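Tópico: Dia aberto na Hattori – demo com dois braços, quem foi?

canico_rui
Fui ontem à tarde ao dia aberto da Hattori, pavilhão de Briltotham. Escrevo depressa que estou no intervalo. Muita gente à porta, lá dentro menos. O que me interessava era a bancada da cablagem: braço duplo, uma placa verde e um molho de fios com ficha. A placa tem dois chips grandes, LAN2CAN escrito na serigrafia e um interruptor vermelho em baixo. Tirei isto do ecrã da câmara do pulso:
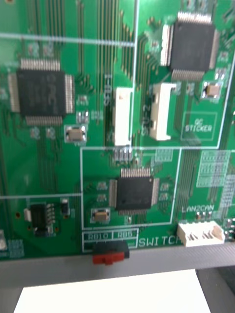

Placa vista pela câmara do pulso. Um bocado tremida, mas lê-se o "QC STICKER".

Perguntei à Sayaka Hamada (era ela que apresentava) quanto custava a célula toda. Riu-se. Não disse.

skernum_fan
Conseguiu encaixar ou não? É que no ano passado vi uma coisa parecida e foram 4 tentativas, todas ao lado. Fios moles é o pior que há para isto.

canico_rui
Na sessão que apanhei, 5 tentativas, encaixou em três. As outras duas pararam a meio e ela mandou recomeçar. Não escondeu nada, ponto a favor. Entre tentativas voltavam a pôr a cablagem na mesa, à esquerda da placa,

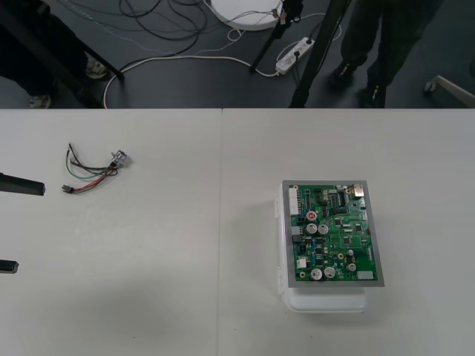 e nunca exatamente na mesma posição, que era o que eu queria ver. Se fosse sempre igual aquilo era um programa gravado e pronto. Ela até deixou um miúdo pousar os fios como quis. Demorou mais, mas lá foi buscar.

tornomanual
Desculpem mas três em cinco numa linha é lixo. A minha colega faz 690 placas por turno e não falha nenhuma. Isto é feira.

moura_eletr
@tornomanual ninguém falou em linha, é um dia aberto. E nenhuma em 690? pois sim. Ja trabalhei em cablagem, aos fins de turno falhava-se e bem.

tornomanual
Falha-se e corrige-se na hora. O robô pára e chama alguém. Quem paga esse alguém?

skernum_fan
Essa do "chama alguém" é justa. Rui, disseram quantas repetições de treino levou? E há mais fotos?

canico_rui
2,818 demonstrações, estava no cartaz (com vírgula à inglesa, são duas mil e tal, não duas vírgula oito, já me perguntaram por mensagem). Feitas à mão por operadores. O Aoi Sakai explicou essa parte mas falava baixo e apanhei metade. Copio a nota que meti no meu blogue:

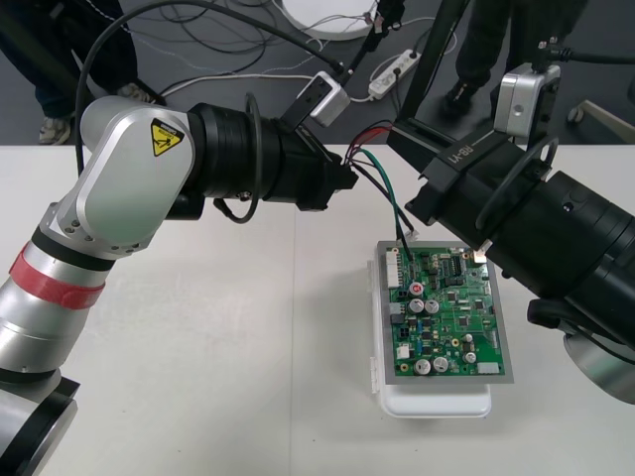 Briltotham, julho

Os dois braços trabalham por cima da placa, que fica num tabuleiro branco com molas de lado. No braço da direita lê-se RB-Y1. O que mais demora é acertar com a ficha dos fios, a aproximação é rápida e depois abranda imenso. Cada tentativa levou cerca de 4 minutos. A sala era quente e faltavam cadeiras.

moura_eletr
4 minutos?? ok, aqui dou razão ao tornomanual, isso uma pessoa faz em segundos.

tornomanual
Obrigado.

canico_rui
Nunca disse que era rápido, disse que gostei. Continuo a achar que com os fios soltos é mais difícil do que parece, experimentem programar uma coisa dessas à mão

skernum_fan
Já experimentei, desisti. A Canico também vai fazer porta aberta com umas pinças próprias, alguém sabe a que horas abre?

moura_eletr
Às 10 da manhã, mas é preciso inscrição. Mandei mail e ainda não responderam.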